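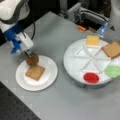 Assembling a Sandwich from a Divided Turntable

Pundlow Community Kitchen, Food Skills Program
Prepared by Graça Amaral. Reviewed 12/23/21.

This guide sets out the standard method for laying out and assembling a patty and cheese sandwich at a single workstation. It applies to all participants in the introductory course and assumes that patties have been cooked and checked before they reach the table.

Setting up

Wipe down the table and let it dry. Place a plain round plate in front of the work position and the turntable to its right, leaving enough clearance for the tray to rotate freely. Participants who work left-handed may reverse this arrangement.

Load one ingredient into each section of the tray, keeping to the outer ring. The ribs keep moist items such as tomato away from bread and cheese. Cheese should be sliced square, to match the bread, and separated from its backing paper.

Patties containing meat or egg must be held at 60 °C or above until they are needed. Any patty that falls below this temperature is to be referred to the session supervisor, Everett Doucet.

Assembly

1. Lay one slice of bread flat near the middle of the plate.

2. Lift the patty from the sides and lower it straight down onto the bread. Dragging it across the slice will tear the crumb.

3. Turn the tray until the cheese is within easy reach. Lay the slice on the patty with its corners over those of the bread.

4. Add salad items, if used, in a single layer. Drain pickles and tomato first.

5. Close with the second slice and press lightly with a flat palm.

Serve within 5 minutes of closing.

Clearing the station

Discard any cut salad left on the tray at the end of the session. Lift the tray from its base and wash it by hand in warm soapy water, using a soft brush along the ribs and at the hub. The base is wiped with a damp cloth and must not be immersed.

Replacement trays may be requested from Mei Whitfield at the equipment counter.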